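Threads > Freshwater > Snails and crayfish

Starting a thread on the pond snails at Hostach, now that the June samples are measured.

Background first. Rusty crayfish got into Hostach Pond some years ago, most likely from a bait bucket. They eat snails. They chip at the edge of the shell opening until they can reach the animal inside.

Skalance Pond is over the ridge. Same bedrock, same kind of snail, and we have never trapped a crayfish there. That makes it a decent comparison, though one pond against one pond is thin evidence and I know it.

We collected 413 adult snails between the two ponds. Each one got its shell length, the width of the opening, and the thickness of the lip, measured at the same spot every time.

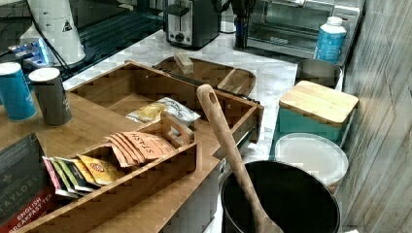
Tea packets in the bamboo organizer.

Result: Hostach snails have thicker lips and narrower openings for their length. The difference is clear in adults of every size. Skalance snails look like the old shells from both ponds.

The old shells matter. There is a drawer of 60 Hostach shells collected before the crayfish came in, and they match the Skalance ones. So the Hostach snails have changed. They weren't built this way to begin with.

The next question is whether this is evolution or just growth. Snails can thicken their shells within one lifetime if they smell crayfish in the water. Plenty of lab work has shown that in other species.

To test it we raised young from both ponds in clean tanks. No crayfish, no crayfish water, same food, same temperature. 300 hatchlings to start, split evenly. 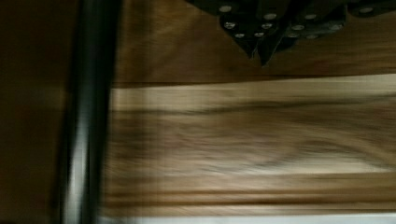
Dominoes at the top edge of the frame.

The tank snails from Hostach still grew thicker lips than the tank snails from Skalance, but the gap was smaller than in the ponds. My reading is that some of it is inherited and some of it is a response to the smell. I can't give you a clean split between the two yet.

One caution. The mothers came from the pond, and what a mother lived through can affect her eggs. We need a second generation raised in tanks before I would put much weight on the inherited part.

Behavior is the other half. Put a little crayfish water in a tank and Hostach snails climb to the waterline. Skalance snails mostly stay where they are. We ran 17 tanks of this and will run more.

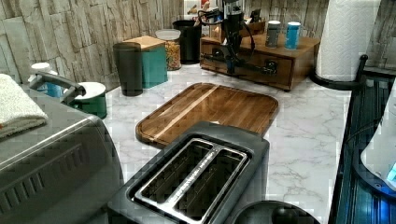 Renee Thibodeau
Field technician, Skorkach Lake Station

Someone asked if thick shells cost the snails anything. Probably. The Hostach tank snails grew slower, and slow growth usually means fewer eggs. We are counting egg masses now.

Someone else asked if this means the crayfish aren't a problem. No. Two other snail species in the old Hostach records are missing from our samples, and the plant beds on the north side are mostly gone.

If you fish either pond, please don't dump leftover bait. Put it in the trash, even if it's dead.

Next samples come out of the water when the egg counts are done. I'll add to this thread then.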